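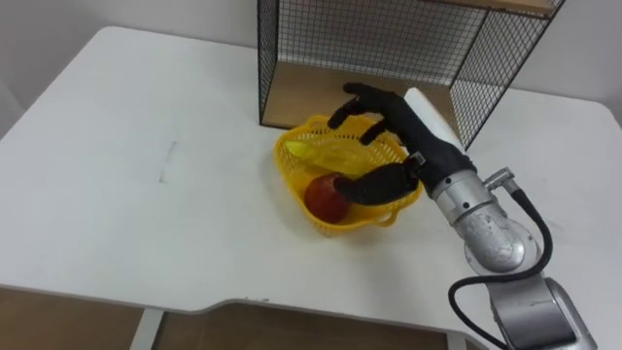
Keeping a hand in working order

At the Galus training centre in Nirnberg, the working day of the robot cell begins before the robot is switched on. Theda Kröger, the senior technician, arrives shortly after half past seven and reads the notes left by the previous shift. She then takes hold of the cable at the wrist and follows it down the arm with two fingers, feeling for flat spots in the outer sleeve.

The cell is a modest one. It has a single arm with a five-fingered hand, a white table, a wire mesh shelf with a wooden floor and a yellow basket in which fruit is placed for handling trials. It was installed to study how a jointed hand may be taught to pick up ordinary goods of uneven shape. Its upkeep falls to a maintenance section of 4 people, who are also responsible for the conveyors in the neighbouring hall.

Most of their time is given to the hand. Each finger is drawn closed by a tendon, and the tendons lengthen with use. A finger that is slightly slack will still close, but it will reach the fruit later than its neighbours and push it across the basket before the others have a hold. The section therefore measures the closing position of every finger at the start of the day and compares it with the figure recorded when the tendon was fitted. Where the difference exceeds 7 per cent, the tendon is tightened at the base of the finger and the measurement is repeated.

"People expect the arm to give us trouble," says Ms Kröger. "The arm is the easy part. It is scratched, and it will be scratched more, but the joints are sound. The fingers need attention every day."

The dark covering of the hand is treated as a consumable. Fruit skins leave a thin film on the fingertips, and apples in particular become difficult to hold once it has built up. The fingers are wiped with a damp cloth at midday and again in the evening. Solvents are not permitted, after an early trial in which a cleaning spray hardened the material and two coverings had to be discarded. A covering is normally replaced after about 40 hours of handling.

Replacement requires the hand to be taken off the arm. The power is isolated and locked, the cable is released from its fitting near the wrist, and the hand is supported from below while the fixings are withdrawn. The order matters, for the fitting was not made to carry weight. During the first summer a hand was allowed to hang from its cable for a few moments, and the fault that followed came and went for most of August before it was traced to a single bent pin. The pin is now kept in a small envelope in Ms Kröger's desk.

The cable itself has been the subject of some debate. Albers, the firm that carried out the installation, had tied it closely along the arm. This was tidy, but it pulled at the fitting whenever the wrist turned to its limit. The section asked for more slack, and the cable now hangs in a wide loop. Before any new movement is released for use, it is run at 28 per cent of normal speed while a technician watches the loop and keeps one hand on the stop button.

When the hand has been refitted, the cell must be told once more where the table is. The fingertip is lowered towards a set of known points on the surface, and the readings are entered by hand. Ms Kröger has asked for this step to be automated, and the software group at Husell has agreed to supply a routine for it. Until that is delivered, the readings are written in the cell's logbook and signed by the technician who took them.

The last check is made with the fruit. One apple and one banana are set in the basket, and the hand is brought down slowly over them, palm first. The technician on duty watches the fingertips, repeats the movement from the other side of the basket, and enters the time at which the cell is returned to service.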